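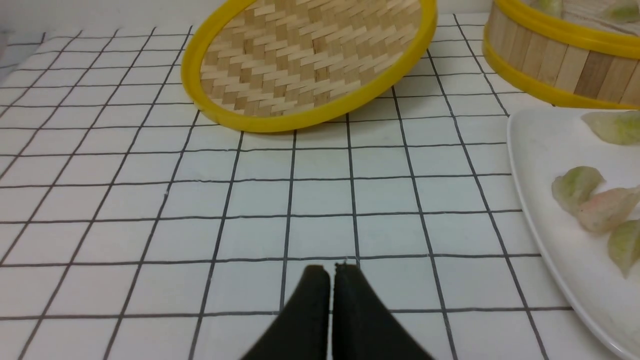
Dumpling hands wanted — Rolden, start November

Small kitchen, 2 people needed, mornings from 6. Pleating, steaming, plating up, washing down. Bamboo baskets mostly so you need to be gentle with them. Experience nice but we will teach you the folds. Must be ok standing and ok with steam. 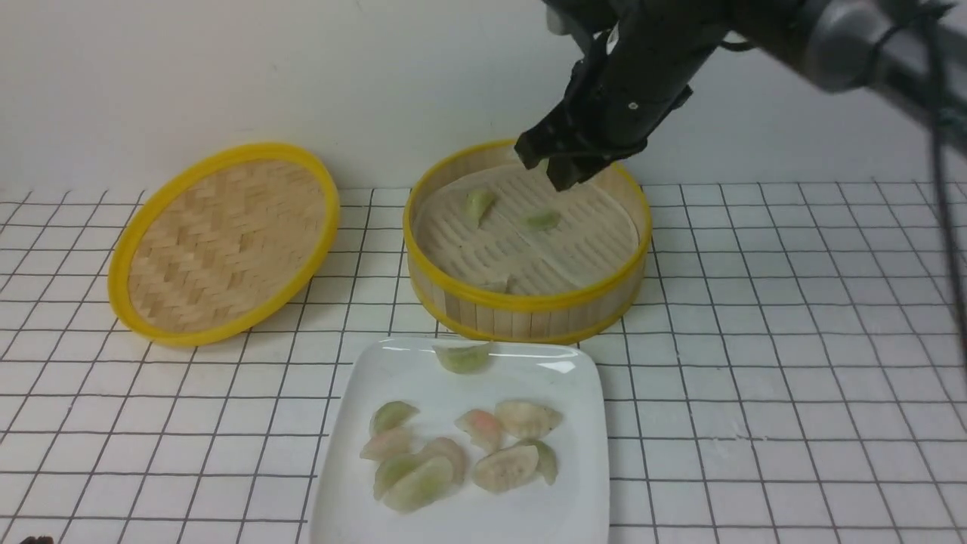

Do I need a food hygiene certificate before I apply?
We put new starters through it in the first week and pay the fee.

Pay is weekly, meal included. Shifts get sorted the week before, swaps fine if you tell us early. Green wrappers are the fiddly ones, they tear if you rush — so slow and tidy beats fast for the frist month. 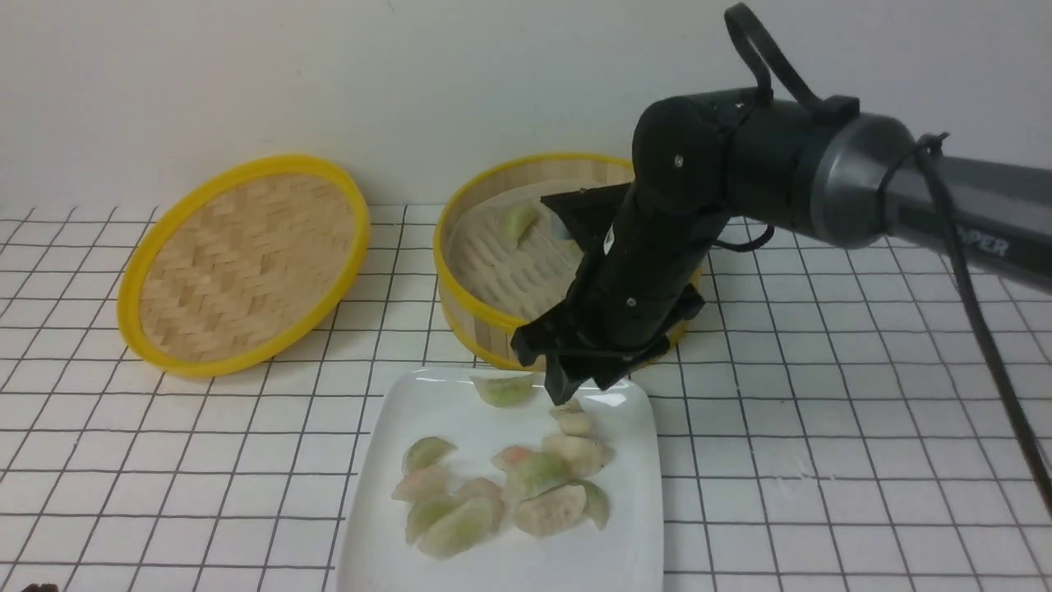
What should I bring to the trial shift?
Flat closed shoes and something to tie your hair back, aprons are here.

Apply to Wumpini Opoku, Clusum Kitchen, 29 Nadar Road. Quote ref 1361. No CV needed, just a few lines about you and when your free.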